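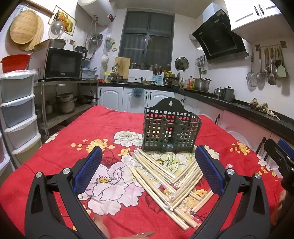
4. Setting Up the Chopstick Holder

Your Stusirik holder arrives in one piece, so there is no bag of screws to lose. You supply the chopsticks and a flat surface. A table with a cloth on it works well: chopsticks roll, and the floor is patient.

4.1 Before you fill it

1. Rinse the holder in warm water with a little dish soap. Shake it out over the sink. The square openings hold more water than you would expect and will hand it to your socks.

2. Unwrap the chopsticks. Many are sold bundled in clear plastic, which must come off completely. A half-peeled bundle will go into the holder, but it won't dry there.

NOTE: Keep the crumpled wrapping away from the pile until you are done. It is very good at hiding one chopstick.

3. Lay the sticks out loosely and pair them up. If you end up with an odd number, check under the holder, then under the cloth, then accept it.

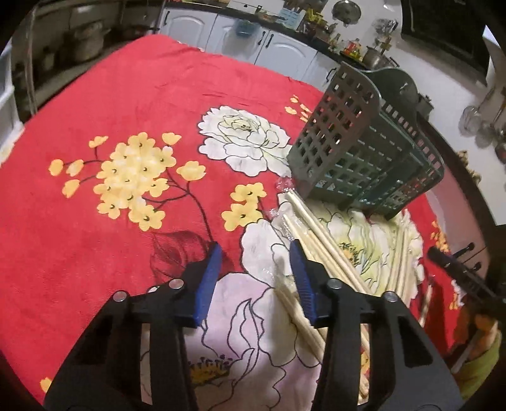 4. Wash the new chopsticks and wipe them with a towel. Stand them in the compartments with the eating ends up. Leave some room; a holder packed tight dries nothing.

4.2 Hanging it on the wall

5. Fix one screw in the wall, at least 16 inches from the stove. Leave the head sticking out enough to catch the keyhole slot in the raised back panel.

6. Hang the empty holder, tug it gently, then load it.

CAUTION: Do not hang a full holder. You will be back at step 3.

CAUTION: Plastic softens near a burner. The warranty does not cover new shapes.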